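Repressurizing a Sealed Heating System Through the Filling Loop

Last revised 3rd June

Applies to sealed hot water heating systems with an expansion vessel and a flexible filling loop, including the Bidik and Evix wall-hung boilers. Boilers with a keyed internal filling link use a different procedure; see the Tekin fill key page.

When to do it

Top up when the gauge reads below 1 bar with the system cold. Do not take a reading straight after a heating cycle. Water expands as it warms, and a hot system can show a normal pressure while being underfilled. Switch the boiler off and leave it until the pipes under the casing are cool to the touch.

A system that loses pressure once or twice a year can be topped up and left. One that needs filling every month has a leak, a weeping relief valve or a flat expansion vessel, and the fault should be found first. Repeated filling brings in fresh oxygen, which corrodes steel radiators from the inside.

What you need

Flat screwdriver, for loops with slotted valves
Adjustable wrench
Radiator bleed key
Old towel
Flashlight

Procedure

1. Turn off the boiler at its isolating switch.

2. Find the filling loop. It is a short braided hose with a valve at each end, usually under the boiler. On Evix units fitted before the 2000 model change it may be beside the water heater, or in a closet next to the cold supply.

3. If the hose has been stored off the system, remove both blanking caps and connect it. Check that each end has its washer. Tighten by hand, then a quarter turn with the wrench.

4. Open the valve on the cold supply side fully. Look for drips at both connections before going on.

5. Open the valve on the heating side slowly, until you can hear water moving. Watch the gauge. The needle on a Bidik gauge tends to stick — tap the glass lightly.

6. Close the heating side valve at 1.2 bar, then close the supply side valve. For a three-story house, fill to 1.5 bar.

7. Bleed the radiators, starting on the lowest floor. Close each bleed screw as soon as water appears without air. The pressure will drop during this step, so repeat steps 4 to 6 if needed.

8. Disconnect the hose, catching the water in the towel, and refit both caps. A hose left connected can pass water through a worn valve and overfill the system.

9. Restore power and run the heating for 15 minutes. A rise of up to 0.5 bar is normal.

If the pressure goes too high

Above 2 bar cold, bleed water from a radiator into a container until the needle comes back into range. If the gauge climbs close to 3 bar when hot, the expansion vessel has probably lost its charge. The relief valve will open at 3 bar and discharge outside. Once it has opened it may not reseat cleanly — check the discharge pipe for drips over the next day.

Checking for slow loss

Write down the cold pressure and check it again after 6 days, at the same time of day. January is a poor month for this test, as the system rarely cools fully. The Kivoston log sheet has a column for cold readings only.
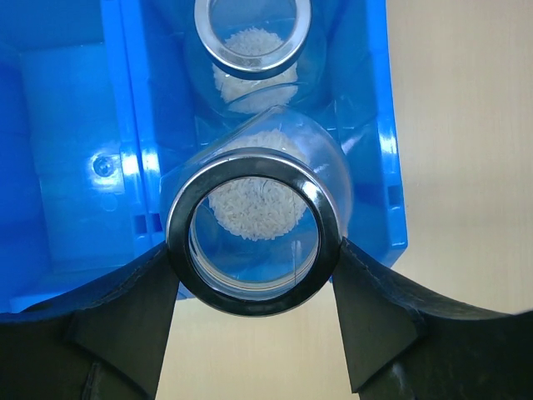
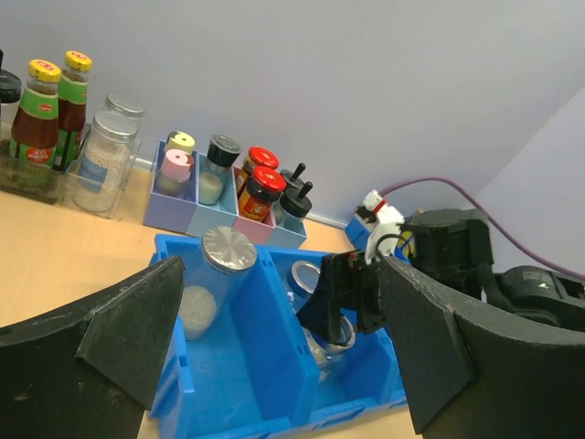
Top: glass jar on its side. Bottom: blue divided storage bin.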